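Section 4: Your First Loads

Your Tirnon is level, the hoses are tight and the test rinse has run. Now you get to wash something! This section walks you through a first towel load, the settings worth learning early, and drying with the Tradel rack that came in the same carton. If you haven't run the test rinse yet, go back to Section 3 and do that first.

We suggest towels for the first real load. They soak up a lot of water, they show you right away how the spin settings differ, and they forgive nearly every beginner's mistake (short of a red sock).

4.1 Sorting and loading

1. Check the care labels. Anything marked hand wash only goes on the Delicate cycle, covered in Section 5.
2. Make one pile of light towels and one of dark or bright ones. Prints with a strong color on either side go with the brights for the first few washes.
3. Shake each towel open. A towel that goes in folded comes out with a stiff, soapy middle.
4. Load the drum one towel at a time, loosely, up to the line of holes at the back. You should be able to slide your hand in flat over the top.
5. Close the door and press until you hear the click. The lock light turns green.

CAUTION: Do not use your knee to push the door shut on an overfull drum. The latch can bend, and a bent latch is not covered.

NOTE: Mixing one large bath sheet with a few washcloths can throw the drum off balance. Add another large piece to even things out.

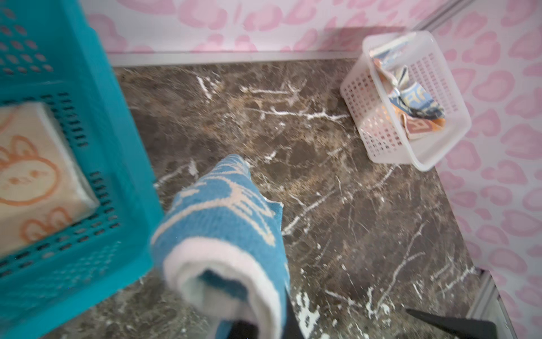 Rabbit-print towel in a slotted plastic basket.

4.2 Detergent and softener

The drawer has two cups. The left one, marked with a single bar, is for detergent. The small one on the right is for softener, and you may never need it.

1. Pull the drawer out until it stops.
2. Pour liquid detergent into the left cup, up to the lower line. For powder, use the scoop in the accessory bag, filled level.
3. Leave the softener cup empty for towels. Softener coats the loops and they stop drinking up water. If your towels already feel slick, try 300 ml of plain white vinegar in the left cup, with no detergent, on a Warm cycle. It's a lovely little trick and the difference can be felt the same day.
4. Push the drawer all the way in.

CAUTION: Never use vinegar and chlorine bleach in the same load, or one straight after the other. Together they give off a harmful gas. Run a Rinse Only cycle between them.

4.3 Choosing a cycle

1. Turn the dial to Towels. The display shows the standard wash time and the spin speed.
2. Press Temp until Warm lights up. Use Cold for new brights.
3. Press Spin to change the speed. The lowest setting is 400 rpm, a good match for anything with loose loops or a fringe. Step up from there for plain cotton.
4. Press and hold Start for 4 seconds. The countdown begins once the drum has weighed the load, and the time may jump up or down during the first few minutes. Don't worry, it settles.

Once you find a combination you like, save it! Hold Temp and Spin together until the display blinks, then turn the dial to My Wash. From then on it's a single turn and a press. Plenty of owners set this once and hardly touch the other buttons again.

NOTE: If the display shows code 2682, the drum has stopped to rebalance. Wait for the code to clear. If it comes back, press Pause, open the door when the lock light goes off, spread the load out by hand and press Start again.

4.4 Waffle weaves, prints and hems

Waffle fabric shrinks a little more than flat terry, mostly in the first wash, and it usually relaxes again if you stretch it while it is damp.

1. Take the towel by two corners and give it one firm snap.
2. Pull the hem straight along each short side.
3. Smooth any woven band with the flat of your hand, working from the middle outward.
4. Fold it once the fabric is fully dry, or hang it as it is.
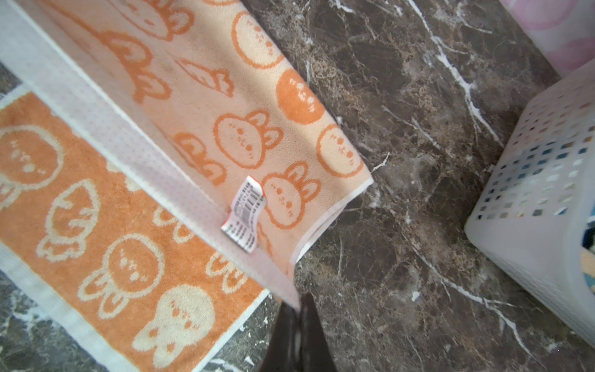
Folded towel with a waffle-textured band and rabbit prints in two color schemes.

You can iron a printed towel if you really want to. Use low heat, keep to the hem, and stay off the loops.

4.5 Setting up the Tradel rack

The rack needs no tools and goes up in a couple of minutes.

1. Stand the rack on its feet with the Tradel logo facing you.
2. Open the legs until both side hinges snap flat.
3. Lift the left wing, then the right, and swing each support arm into its notch.
4. Tug gently on both wings before you hang anything.
5. Hang the heaviest pieces on the middle rails and the small stuff on the wings.

CAUTION: Keep fingers away from the hinges while folding and unfolding. The rack is not a climbing toy, and it will tip if a child hangs on a wing.

Leave a free rail between thick towels if you have the room. A window open a crack does more for drying than turning up the heat, and a small fan pointed along the rails (never up from the floor, where it picks up dust) is better still.

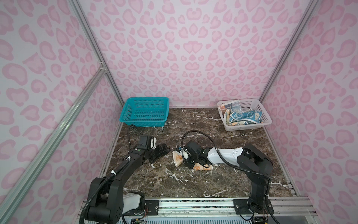

If the rack lives in a narrow space, open just one wing and turn the closed side to the wall. The feet have rubber pads that grip tile and sealed wood well. On carpet, check that all the feet sit flat before loading.

4.6 After each load

1. Wipe the door seal with a dry cloth, including the fold at the bottom.
2. Leave the door and drawer ajar until the next load.
3. Empty the lint cup behind the lower flap when the reminder light is on. Rinse it under the tap and snap it back in.

Spare lint cups and rack feet are listed in the parts table at the back of this guide. Continue to Section 5 for Delicate, Wool and Quick cycles.

Text by Ajith Menon. Checked against the machine by Maximiliano Gaete. Revised August 9, 2020.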